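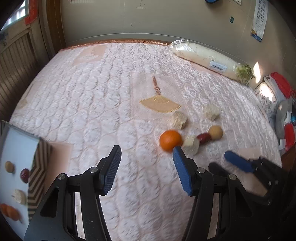

Visit report: Troltard quilting works, spring open day

Monday, May 11, 2026
Report by Rizal Oei

Getting there

Troltard opens its quilting works to the public twice a year, in May and again in July. Entry is free but a timed ticket is needed, and the ticket is checked at the gate. The bus stops at the end of the lane. From the stop it is a walk of ten minutes on a road with no pavement for the second half, so visitors with pushchairs should use the car park instead. The car park was full by mid-morning.

The tour goes in order of production: cloth store, filling room, quilting hall, edging and inspection, then the finished goods rooms. Groups are let in at intervals and kept together as far as the quilting hall. After that people may go at their own pace. I took the second group of the morning and left shortly after two.

Cloth store

The store is a long, low building with rolls kept flat on racks. Each roll carries a card with the width, the dye batch and the date it came in. Our guide spent some time on dye batches. A bedspread has a face, a back and usually a border, and if these are cut from different batches the difference may not show under the lamps in the store but will show in daylight at home. Pale pinks and creams are the hardest to match. Troltard's practice is to cut all parts of one cover from one batch and to put short ends aside for sample squares.

A table near the door had sample squares for handling. The labels gave the cloth weight but no washing instructions, which I would have liked.

Filling room

This was the shortest stop. Filling arrives in compressed bales and is opened out by machine, then laid into a continuous sheet called a batt. Two grades were on show. The thinner one is used for summer covers and for anything with close stitching. The thicker one, sold under the name Sandine, goes into covers where the pattern is meant to stand up from the surface.

Dust control is taken seriously and the public stays behind a glass partition. It is hard to hear the guide there. A printed sheet would help.

Quilting hall

The quilting hall takes up most of the ground floor and is the main reason to go. The face cloth, batt and backing are fed in together from three rolls, held under tension and stitched in one pass. The guide demonstrated what happens when the tension on the backing is too high: the finished piece curls at the sides as soon as it is released. A rejected length was pinned to the wall to show this.

Patterns are grouped into three families. Straight channels are the quickest to stitch. Diamonds come next. The third family, which the works calls pebble quilting, divides the surface into rounded cells with narrow stitched channels between them. It takes the longest because the stitching line changes direction all the time, and the machine has to slow down at each turn. On the day, pattern 719 was running, a pebble layout with small cells. The machine was set to 400 stitches a minute for the curves.

The height of the cell depends on three things: the thickness of the batt, the distance between stitching lines and the thread tension. If the cells are made too large the filling moves about in use and collects at one side. If they are too small the cover becomes stiff and does not drape over the edge of the mattress. Troltard tests drape by laying a square over a drum and measuring how far the corners fall. We saw the drum but not a test.

I asked about coloured channels. There are two ways to get them. The thread can be a darker shade than the cloth, which gives a fine line, or the colour can be printed on the face cloth first and the stitching made to follow it. The second gives a wider band of colour but needs accurate registration, and an error of 3 millimetres is enough for a piece to be rejected.

Edging and inspection

After quilting, the pieces are trimmed square and bound. Binding is done by seated operators and the corners are turned by hand. One of them let us watch a corner at slow speed and then at working speed, and the second was hard to follow.

Inspection is done over a lit table from below and again under a side lamp. Light from below finds thin places in the filling. The side lamp finds puckers and skipped stitches, which throw small shadows. The inspector marks each fault with a removable tag, and small faults are repaired on the spot. The works puts 2,000 covers through inspection in a normal month. The reject rate was not given, although someone in our group asked.

Finished goods rooms

The last part of the tour is a set of rooms upstairs with covers laid out as they would be used. The pink and white bedspread was the one I stayed with longest, having just come from the pebble machine. The rounded puffs are pale and the thin channels between them are a salmon pink, so the stitching pattern reads clearly over the whole cover. A large flat square in pale pink interrupts the quilting near the middle, and there is a fan motif as well. The flat area is a sensible choice in design terms – the eye needs somewhere to stop in a surface that busy.

The cover was laid out against a beige wall, and the pale parts did not contrast much with it. Colour contrast came from the food on the bedding, mainly a round, glossy orange, with a dark red fruit like a date and some pale cream chunks near it. The chunks were close enough in shade to the cover that the one farthest back was easy to miss.

Other rooms had plainer goods. The straight-channel covers in grey and oatmeal are well made and will probably sell in larger numbers. There was also a reversible cover from the Raju range with diamonds on one face. The diamonds were even across the full width, including at the joins, where cheaper covers often drift.

Shop and refreshments

The shop sells seconds at reduced prices, with the fault described on a tag. I found this useful. Most of the faults were slight: a shade difference in the binding, a knot on the reverse, one short line of restitching. Offcuts are sold by weight and had mostly gone by the time I arrived.

Storage bags made by Wedetti are sold at the till. They are breathable, with a zip along two sides. Staff advised against vacuum bags for anything with raised quilting, on the grounds that the filling may not recover its full height after several months under compression. A cover should be folded loosely, with the folds in a different place each time, and aired flat for a day before use.

Tea and sandwiches were available in the canteen. Seating was adequate.

Practical notes

The floor in the quilting hall is level but there are cable covers to step over. The upper rooms are reached by stairs or by a goods lift, which staff will operate on request. Ear protection is handed out at the hall entrance and collected at the far door. Photography is allowed everywhere except the filling room.

Allow three hours including the shop. The morning groups see more machines running, as two of the lines stop at noon for cleaning. Tickets for the July opening go on sale at the gatehouse and by post; telephone bookings are not taken.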